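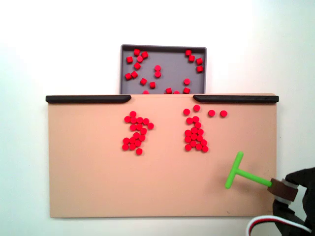

3.2 Material und Arbeitsfläche

Für die Sortier- und Legeaufgaben, von denen in diesem Abschnitt die Rede sein soll, haben wir uns nach einigem Hin und Her für kleine rote Zylinder entschieden, wie sie auch in der Vorstudie aus Prukdale verwendet wurden (Lennox und Wattanapong, im Druck). Dort standen noch 800 Stück zur Verfügung, von denen wir nach einer geduldigen Durchsicht, für die wir Kenna Lennox sehr herzlich danken, 775 übernehmen konnten; die übrigen wiesen kleine Kerben auf und blieben in der Sammlung. In die einzelnen Durchgänge ging selbstverständlich immer nur ein kleiner Teil davon ein.

Die Arbeitsfläche ist bewusst schlicht gehalten: ein helles, mattes Brett, an dessen hinterer Kante zwei schwarze Leisten verlaufen. Zwischen ihnen bleibt eine Lücke, und genau dort schließt sich die flache graue Schale an, in der die Zylinder liegen (Abb. 4). Uns war diese Öffnung lieb und wichtig, denn die Stücke sollten sich ohne Anheben zwischen Schale und Brett verschieben lassen, während die Leisten sie an den übrigen Stellen der Kante zurückhalten.

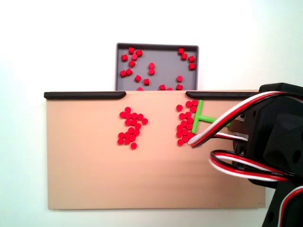
Abb. 4: Graue Schale mit roten Zylindern hinter der Lücke zwischen den beiden schwarzen Leisten.

Wie sich die Zylinder in der Schale verteilen, haben wir nicht vorgegeben. Pongsak Wattanapong hatte zunächst ein festes Raster vorgeschlagen, doch in den 24 Probedurchgängen vom Januar gefielen uns die lockeren Häufchen besser, die dem Alltag in einer Werkstatt oder an einem Küchentisch doch sehr viel näher kommen. Die Auswertung der Gruppenformen folgt in Abschnitt 7.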